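4.2 The tote bag task and how the students worked on it

Of all the tasks in the Skilldale course, the tote bag was the one our students grew fondest of, and also the one they complained about the most. We had asked each team to pick an everyday job with a soft object in it, and the team led by Povilas Kalniņš came back with a plain white bag and the idea that two arms ought to be able to hold it open well enough for a third thing to be put inside. It sounded easy to all of us (the instructors included!), and the first few afternoons were spent finding out how many ways a piece of fabric has of folding in on itself.

The students collected their demonstrations by hand, taking turns at the controls, and kept every attempt, good or bad, in a shared log they called Rurero. By 25/09/2021 the log held 655 attempts, and by the end of October it had grown to 2575, a good part of them recorded by first-year students who had never driven a robot before they joined the course. We think this mix of steady and unsteady hands did the data a lot of good, although we have not tested that properly.

Small orange-yellow pads on the rim of the bag were part of the setup, as Figure 3 shows from the wrist camera. The team argued for quite a while over where the pads should go, and Alper Aydoğan, who looked after the labeling, wrote a short guide so that everyone would call a grasp a grasp in the same way. We still use his guide today, with only a few words changed.

Figure 3. Wrist camera view of the open tote bag, with pads on the rim and gripper fingers at the opening.

A word should be said about the wear on the bag as well. The students were very reluctant to swap it for a new one, and we came to agree with them, as a policy trained on a stiff, spotless bag would have had a rather sheltered upbringing. The spare was kept in a drawer and came out only for the final test of 28 trials, which we describe in Section 5.

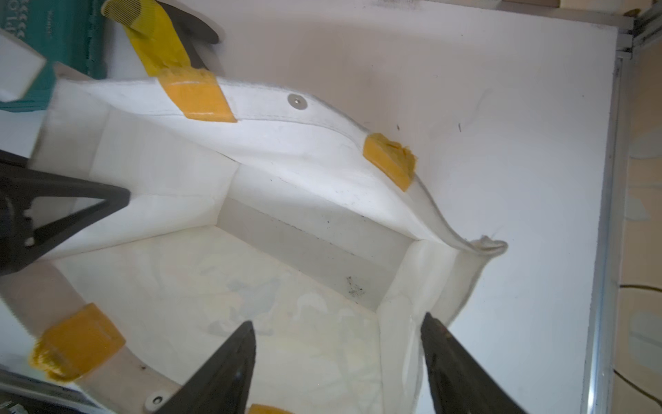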